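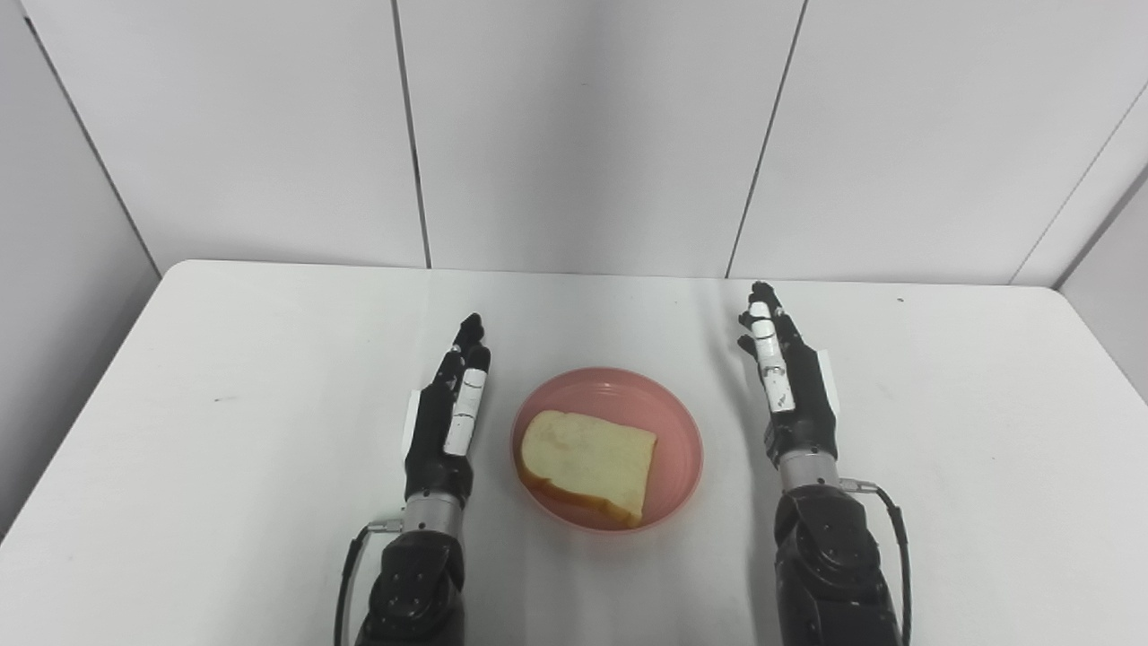
Fletildale Household Notes, No. 36

Settling a rehomed dog

Keep the first 2 days quiet. Put the bed in a corner away from the door and leave it there.

Feed what the last owner fed. Change over slowly, adding a little of the new food each day.

Wash the old blanket at 30 degrees, without softener. A dog over ten may want a second one underneath.

Ask for the vaccination card and the vet's phone number before you drive home.

Walk the same short route each morning. Save the park for later.
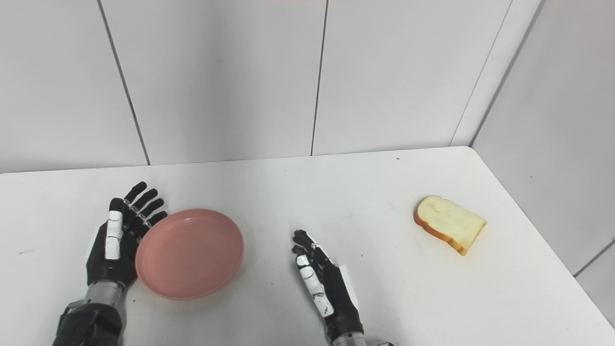 Slice of bread and pink plate, white table.

Brush poodle coats daily, down to the skin.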